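FOR RELEASE 17th February

Ballwood workshop members open up their home robot build, with plans and an open evening in April

Hi, I'm Béla Medve, and I've been talked into writing the press release because I'm the one who can't stop talking about this thing anyway. So, news first: the Kevska project, our spare-time attempt at getting a full-size humanoid to do bedroom chores, is putting its build notes online today, free for anybody to use. We're also holding an open evening at the Ballwood shared workshop in April (date to follow, once we know when the big room is free).

I should say we didn't build the robot from scratch. The body came to us as a bare platform and our work is everything that goes with it: the hand settings, the cable routing, the practice routines and a whole lot of carpentry. Yes, carpentry! A bed is an awkward height, and the floor in a normal room was never laid with a robot in mind. I've sawn more pine this winter than in the 20 years before it.

The notes come to 576 pages, which sounds scary, but plenty of that is cut lists and wiring tables. The chapter I'd start with is Hsueh, our name for the clothes routine (reach out, open the hand, come down, close, lift, and then start over when the sleeve slides out). We've logged 300 tries at it so far. Jackets are harder than towels. Anything with straps is harder than jackets, and I have strong feelings about hoods.

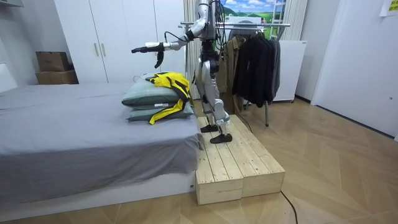 Page last changed: 17 Feb, by bmedve

The yellow jacket with the black trim is my favorite test piece, and draped over a couple of green pillows it makes a nice lumpy target for the open gripper. The pine platform next to the bed gets its own chapter, with the board layout and my thoughts on sanding, which you're welcome to skip.

Six of us work on Kevska, evenings mostly, and Gornden, the hardware store down the street, has been letting us have offcuts at a very kind price. Next up is folding, and I'm not making any promises about that!

If you write for a paper or a blog and want to come by before the open evening, just ask for Béla at the Ballwood front desk. Bring a coat you don't mind lending us for an hour.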